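Fungus in coffee roots may be a passenger, critics say

October 14, 2018

A fungus found living inside the roots of healthy coffee plants has been credited with protecting them from wilt, but the evidence so far is thinner than the headlines suggest.

The claim comes from a group led by plant pathologist Ingvar Ravn, who collected root samples from 333 coffee plants on farms near Arruda. The fungus turned up in 77 of them, and only two of those plants showed signs of wilt. A press statement put out in September called the finding "a living shield for coffee." The paper itself is more careful, and says only that the fungus and the absence of disease were found together.

That is a long way from showing protection. Healthy roots have more sugar to offer a lodger, and a fungus that feeds on sugar might simply prefer them. The authors mention this possibility in one sentence near the end and then move on.
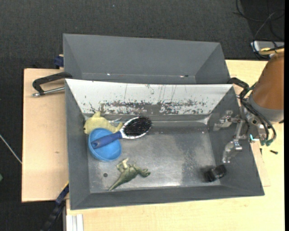
There was a greenhouse trial, and it is the weakest part of the work. The team treated 19 seedlings with the fungus and exposed them to wilt, alongside an untreated group of the same size. Treated seedlings stayed green longer, but the trial ended before any of them had set a flower. The two groups were also kept on separate benches — a basic problem when the disease travels in water and soil.

"I would like it to be true," said Skarphéðinn Zoëga, a fungal ecologist who was not part of the study. "But I have seen a lot of helpful fungi stop helping once they leave the greenhouse."

Zoëga also questions how the fungus was identified. The group relied on a single stretch of DNA, which can lump close relatives together, and some relatives of this one are known to rot roots in older plants. A full genome would settle the matter. Ravn says one is being prepared but gave no date.

None of this has slowed the sales talk. Sondel, a farm supply firm, has already announced a root treatment based on the fungus. It has not released any field results.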